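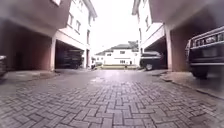
The Brick Lane

I was going to start with the ring but I have to start with the rain, so bear with me.

It rained the whole of my first week at Kelemen Court. I'd come over from Uvthorpe with a suitcase, a lamp and a box of saucepans I could have bought again for less than the removal firm charged me (Skodis, never again), and I stood at the mouth of the lane with all of it round my feet, looking down towards the white house at the end. I couldn't work out which door was mine. All those square pillars and dark openings with cars in, and then people living on top of the cars. I'd never lived above a car before. You get used to it. You learn who's going to work late and who's had a new exhaust.

Etelka Kocsis came out from between two pillars in a man's raincoat and said, "You're the one with the lamp," as if she'd been told to look out for it. She took the lamp, left me the saucepans, and set off at a fair old pace over the wet bricks. Halfway along she stopped dead and I nearly went into the back of her.

"You walk on this side when it's wet," she said.

"Is it slippy?"

"No," she said, and on we went.

That was all I got for months. My flat was on the second floor, two rooms and a bath you had to sit up in, and from the kitchen I could see the lane if I leaned over the sink. I leaned over the sink a lot that autumn. I had a job doing the books for a tile importer and it was not a thrilling job, and the lane was better than the telly. It went zigzag, zigzag, all the way down, and when it was wet the zigzags shone and you could lose ten minutes following one with your eye while the potatoes boiled dry.

And every time it rained Etelka came out with a broom. I thought she was sweeping the water off, the way people do, but she wasn't shifting much of it. She'd pull the broom along the joins, slowly, and bend down, and look, and pull it again. In a downpour! I used to knock on the glass and wave, and she'd wave back with the broom handle and carry on.

I'd better put in the letter now. I wrote it to Edit Antal, who I'd shared a desk with back home, and she kept it, because Edit keeps everything, and last month she posted me a photocopy with her own remarks down the margin. I've left the remarks out. Most of them are about my handwriting. 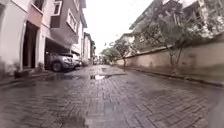
Drivilberg, September 21, 2000

Dear Edit,

Well, it's still raining. I've bought proper boots and I look like a trawlerman. You asked what the place is like and I've been trying to think how to put it. It's very quiet and rather smart and it smells of wet brick. The walls are a sort of pink when the light's dull, and they go white again if the sun comes out, which I'm told it does. People put plants out by the step. I've not bought one yet, I thought I'd see whether I'm stopping first.

Now, the old lady. I asked her straight out last night what she's doing with that broom. I took her half a plum cake as a bribe. She ate two slices standing up, and then she told me she's looking for a ring.

It's her wedding ring, Edit. She dropped it out there the spring they laid the bricks. The men had just finished and were brushing the grit into the joins, and she'd come down with coffee for them all on a tray. She'd got thin that winter and the ring was loose, and she went to put the tray down and off it flew. She heard it go. She said it made a noise like a teaspoon. They all got down on their hands and knees, the paviours too, and they never found it.

I said how long ago was this, thinking she'd say last year, and she said 30 years in March.

I didn't know where to look. I had another slice of cake. I said surely it's long gone, and she said where would it go? A ring doesn't catch a bus. It's down there between two bricks, and rain washes the grit out a bit at a time, so when it rains is the time to look. When she puts it like that you can't argue, can you? I'm on the second floor with nothing to do in the evenings and I'm afraid I've said I'll help.

Write soon and tell me who's got my desk.
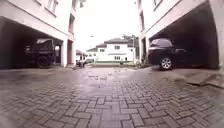 Edit wrote back that I was soft in the head, that a magpie would have had it before the coffee went cold, and that the girl who'd got my desk ate oranges at it. She also wanted to know, reasonably enough, why a woman would go on looking for a ring when she could have gone out and bought another.

I'd wondered that too. So the next wet Saturday I asked, out in the lane, both of us bent double with the water running down our necks. I had the spare broom by then. I had my own bit to do as well, from the carports up to the wall, and I'd got quite particular about it. There's a knack. You don't look for the shine, because when it's wet everything shines. You look for something that stays put when you move your head.

"My husband did buy another," Etelka said. "Very nice one. I have it upstairs in a dish."

"Don't you wear it?"

"It was a bigger one," she said. "He thought I would get fat again." And she laughed so hard she had to hang on to a pillar.

She told me about him in bits, that winter, never indoors. Indoors she talked about prices. But get her outside with a broom and she'd come out with all sorts. He'd driven a coal lorry and sung in a choir. He'd been against the bricks from the start and had wanted plain tarmac like his brother had. He'd stood at the window the day they were finished, in his vest, shouting down that they looked like a tweed jacket, and she was so cross with him she'd taken the workmen coffee in the good cups. That was the tray, you see, the good cups were why she was being so careful, and being careful was why she'd had her fingers spread out like that, so as not to chip the handles. She went through it all again for me with her hands. I think she'd been going through it on her own for a very long time.

He'd been dead nine winters when I met her. They never did find out what became of one of the cups, either.

We found things, mind you. You'd be amazed what goes down between bricks. Hairgrips, a filling, any number of little screws. The bent arm off a pair of spectacles. One day in the thaw I got a flash of yellow down a join and I let out such a shriek that a man stopped his car half out of the carport and got out to see. It took the two of us and a crochet hook, with him holding the umbrella, and it was the brass end off a pencil.

Etelka was very kind about it. She put it in the dish with the other ring.

Then in my third year the letter came round to say the lane was being taken up for the drains. Every brick lifted, stacked and laid again, 3000 of them in our stretch alone, it said, and would residents kindly move their vehicles. I ran down the stairs with it. I thought she'd be over the moon! I said, Etelka, they'll have every single one of them out, they can't help but find it.

She read it right through with her glasses on and then she folded it up very small.

"They will be in a hurry," she said.

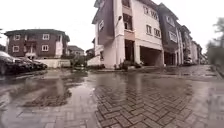 The Drains

They came when the weather was dry, which put her in a mood before they'd even started. I took the week off. The tile importer could whistle. We sat on two kitchen chairs under the carport with a flask, and I must have asked those poor men to stop and look at something forty times a day. They were very decent. The young one took to sifting the grit through his fingers without being asked, and he'd hold up a bit of bottle glass and raise his eyebrows at us, and we'd shake our heads.

By the Thursday they were past our door. By Friday dinnertime they were past the spot, her spot, the place where she'd made me walk round on my first day, and there was only sand there with a boot print in it. I couldn't look at her. I looked into my tea.

"Good," she said.

I said what do you mean, good?

"It went further than I thought," said Etelka. "It rolled. I always said it might have rolled. I have been too much on the left."

They had the whole lot back down by the end of the month, zigzag, zigzag, same as before, only cleaner for a bit. The young one came and said goodbye to her specially. She'd made him a plum cake, my recipe, and she'd put too much clove in it.

It was a good while till it rained. I was at the sink when it came on, heavy all at once, and I saw the bricks go dark and the puddles start up in different places from where they used to be. I leaned right over and there she was already in the raincoat, working her way along the wall side, and she'd got my broom propped against the pillar ready.

I turned the potatoes off and went down.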